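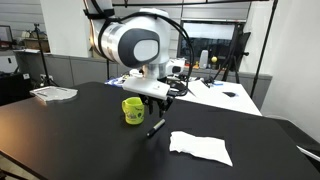 How often does the Fultmont hall kitchen have to be checked?
Twice a year, in June and December, and again after any hire that has involved a deep fat fryer.

FULTMONT HALL KITCHEN – HALF-YEARLY SAFETY CHECK
December round
Checked by: Annelore Hamann
With: Libor Matoušek (ladder, opinions)

Marks used: OK, FIX (before the next hire), WATCH (look again in June).

GAS AND COOKER

1. Isolation valve reachable without moving anything – FIX
The valve is behind the stacking chairs again. The sign saying "Do not stack chairs here" is also behind the stacking chairs.

2. Burners light and stay lit – OK
Back left takes three goes and some muttering. The engineer has seen it and calls it normal for its age, which I am choosing to hear as being about the burner.

3. Oven door seal – WATCH
Split at the bottom corner. Holds heat well enough for mince pies. I wouldn't trust it with a soufflé, but then I wouldn't trust the hirers with one either.

4. Gas certificate on display – OK
In date. Someone has pinned a yoga leaflet over it. Leaflet moved.

ELECTRICAL

5. Plugs, leads and sockets – FIX
The Juso urn has tape round its lead. Libor says it is good tape. Urn taken out of use and put in the locked cupboard with a label on it, as last time it was merely put in the cupboard and was back on the worktop by the harvest supper.

6. Appliance test stickers – WATCH
All present except on the toaster, where it has gone brown and can't be read. Ľudovít Hudec to retest with the others.

7. Extractor fan – OK
Works on both settings, loud and louder. Filters washed by Branislav Ondrejka, who would like it recorded that it took him an entire afternoon.

FIRE

8. Fire blanket – OK
On its hook, pull tabs hanging free.

9. Extinguisher – FIX
Pin and gauge fine. It was holding the back door open. It has a bracket, and the door has a perfectly good wedge, so please introduce each to its proper partner.

10. Exit route clear, 900 mm minimum – OK
Measured at the narrowest point, beside the fridge. It passes, provided the fridge stays shut.

11. Heat alarm – OK
Tested at 10.15. The toddler group next door now knows what it sounds like. Apologies to Nanami Okabe, who had just got them to sit down.

FLOORS AND STORAGE

12. Floor sound and not slippery – FIX
Vinyl lifting by the sink. I caught my heel in it while writing "OK", and have amended the entry.

13. Shelves fixed and not overloaded – WATCH
Top shelf bows in the middle under the Egger casserole dishes, all of them enormous and none with its own lid. Heavy things to live at waist height from now on. Libor to move them, having brought the ladder.

14. Knives stored safely – OK
In the block. The bread knife couldn't cut a bread roll in half, though it would make a nasty job of a thumb.

15. First aid box – FIX
Two plasters left, both the small round kind that fit no known injury. Burn dressing out of date. Restock in full, and could whoever is keeping the scissors bring them back?

16. Cleaning products locked away and labelled – OK
One unmarked spray bottle found under the sink. Smelled of vinegar. Thrown out anyway.

FOOD

17. Fridge at 5°C or below – OK
Reading taken at the back of the middle shelf. Also at the back of the middle shelf: a trifle. No name on it. Removed with tongs.

18. Hand basin has hot water, soap and towels – WATCH
Hot water arrives eventually. Paper towels are in the dispenser but have to be teased out one corner at a time.

TO DO BEFORE THE NEXT HIRE
Chairs off the valve – Branislav
New lead for the urn, or a new urn – Ľudovít
Extinguisher back on its bracket – done
Vinyl by the sink stuck down – Libor
First aid box restocked – Annelore

The completed sheet goes in the blue folder on the hook by the hatch. Last June's is still in there if anyone wants to compare, though item 1 will save them little reading.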